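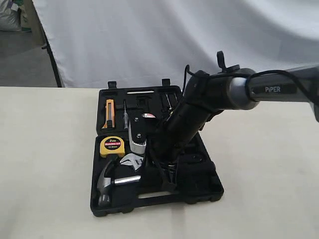 Anyone who comes to this country already knowing a trade should be able to show what they can do before we ask them to prove it on paper. I have believed this for a long time, and I believe it more strongly after a winter spent driving people from Avwood over to the licensing office in Price and sitting with them while they waited. Most of them were grown men and women with half a working life behind them, and the question they were asked, over and over, was which documents they had brought. Very few had brought many. What people do seem to manage to bring, or to buy again as soon as there is a little money, is their tools. Set a black plastic tool case open on a table, the way you see it in the photo, and put a person who knows the work beside it, and within the hour you will have learned more than any translated certificate is going to tell you.

I should say where I'm coming from, so you can make allowances. I taught evening English in Avwood for many years, first in the basement of the library and later in the old Kenine school building, when the county still let us have it for the price of the heating. I am no expert on immigration law and I wouldn't want to be taken for one. But you can't teach people how to fill out a job application year after year without noticing which box stops them. The box is called "training and qualifications," and I have watched people sit and look at it for a very long time.

One woman in my class had repaired sewing machines in a factory, the big industrial kind, and she was the person everybody went to when a line stopped. She cleaned offices when I knew her. Another student had wired houses since he was a boy, under his father and then alone, in a country where there was no such thing as a certificate for it in the village he came from. You had the father's good name and that was your license. He asked me what he should write in the box. I told him to write down what he had done, in plain words, and he did, beautifully, and I was proud of his past tenses. He never heard back.

Now, I know the answer to this, because it has been given to me kindly and patiently at several public meetings. Rules exist for the safety of everyone. A badly wired house burns down no matter how charming the electrician's life story may be, and the people who live in it have a right to know that somebody checked. I agree with every word. I live in a house with wiring myself! What I can't agree with is the idea that a stack of stamped papers is the checking. The handbook they give out in Price runs to 114 pages, and I have read it, some of it twice, and you have to get very deep into it before you come to anything a person does with their hands. Up to then it's transcripts, sworn translations of transcripts, letters from former employers (who may be dead, or hiding, or running a business in a building that no longer stands), and a fee of 400 dollars that you don't get back if any of the above is missing.

Four hundred dollars is a month's groceries for a family, and a good deal of it gets spent on finding out that you should have had a letter.

There is another way to do it, and we have a small version of it close by. Fivlow, the firm out past the grain elevator that fixes pumps and farm motors, got tired of being short of hands and started giving anyone who walked in a bench trial. They put a broken motor in front of you and leave you to it for a morning. Somebody from the shop watches, and talks if you want to talk, and keeps quiet if you don't. If your English is thin you can point. A few of my old students went through it. One of them told me it was the first time since he arrived that he'd felt like himself, and then he was embarrassed at having said so and started telling me about bearings.

I've heard it said that a trial like that only works for a private shop that takes its own risks, and that a public license is a different animal. Maybe so. But a driving test is a public license, and we don't hand those out on the strength of a letter from your last car. We put you behind the wheel with an examiner in the next seat. We do it for teenagers, thousands of them, and we accept that the examiner's eyes are worth something. I don't see why a plumber of 53 should get less attention than a boy of sixteen who wants to borrow his mother's station wagon.

What I would like the county to try is modest. Let the practical part come first. Let a person book a morning, pay a small amount for it, and be watched by someone who holds the license already. If they can't do the work, they'll know it by lunchtime and will have been treated like an adult. If they can, then by all means let them sit down and learn our code, our voltages and our inches, and take the written part when their English is up to it, with a paper in hand meanwhile that lets them work under somebody. Five trades would be plenty to start with. I'd pick the ones where we are always hearing that no help can be found, and where my neighbors wait until spring for a man to come and look at the furnace.

It would cost something, of course. Examiners have to be paid and a room has to be found, though I could point the county to a perfectly good one in the Kenine building, which has been standing locked since March with all its workbenches still in it.

I think sometimes about how we greet people. At the evening class I used to begin by asking everyone where they were from, and it was years before a colleague suggested I ask them what they were good at. It took much longer to get around the room after that. People stood up. They borrowed my chalk to draw things on the board, a roof joint or the inside of a lock, and the others argued with them about it in English that was all over the place and got better by the minute. We ran past closing time and had to be asked to leave, and I don't remember getting to the worksheet at all.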